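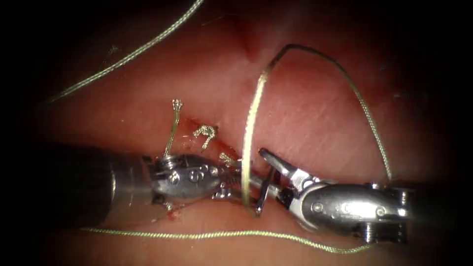

Mending without tears (or with fewer of them)
Posted by Farzana Rind, 2025-12-12

Most mending goes wrong before the needle has been anywhere near the cloth. You cut a length of thread as long as your leg to save rethreading, and spend the evening undoing knots. Cut it to your forearm and accept that you will be rethreading.

Cut the end on a slant with sharp scissors. Licking it is traditional and works well enough, though bringing the needle down to the thread works better. My needle threader, a Flitberg, lasted 25 buttons and then came apart in my hand. I have gone back to squinting.

For a coat button, lay a matchstick across the top and sew over it. Slide it out, wind the thread five times round the stalk you've made, and finish at the back. Without that stalk the button sits flat and puckers the cloth – fine on a shirt, hopeless on a winter coat.
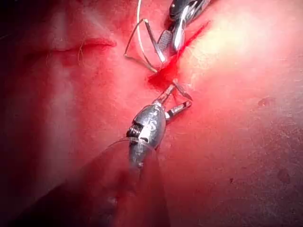
Slender metal jaws, slightly open, with the tips in blood.

Split seams are kinder than holes. Turn the garment inside out, start a thumb's width before the gap and carry on the same distance past it, in backstitch. Small bites, even pull. If the cloth gathers up, you're tugging.

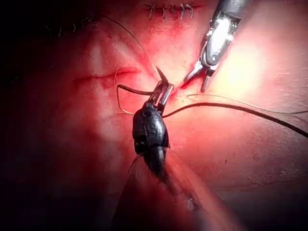
Curved needles are worth having for anything you can't get behind, such as a sofa arm or a lampshade. Roll your wrist as you go instead of pushing straight, and keep the stitches shallow until you get the feel of it. Ilango Varghese wrote in November to say he had closed up a whole footstool this way, using upholstery thread and some language.

Blunt needles go in a lidded jar, then out with the scrap metal if your tip takes it. Pins too. Check the carpet before you take your slippers off.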